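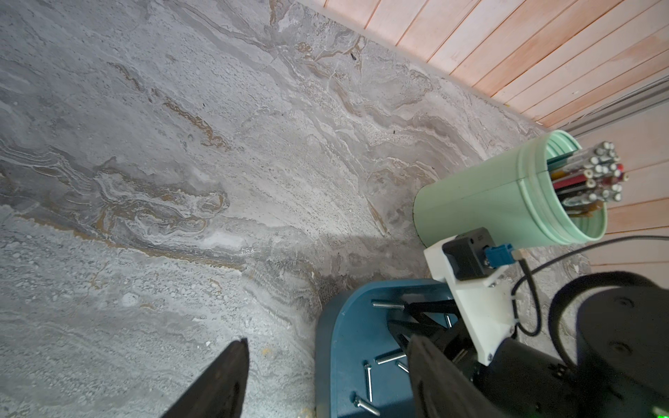

About Plandov

Plandov is a performance analysis firm for football clubs below the top professional divisions. We record matches, tag events and deliver data files to coaching staff. The company was set up in August 2014 and works from a single office in Drornow.

What we do

Each match is coded by two analysts working separately. Differences are settled by a third before release. A standard report covers passing, pressing, set pieces and player load, with 57 event types in the current tag list. Clubs receive the report and the raw file — both can be opened in ordinary spreadsheet software.

Who we work with

We currently supply 39 clubs, 23 of them on full-season contracts. The remainder buy single-match or tournament coverage. Youth academies are billed at a separate rate.

Products

Layug: match tagging and video indexing.
Sunow: training load records, sold with Layug or alone.

We do not act as agents, and we do not sell player data to betting companies.

Page last revised 3 June 2023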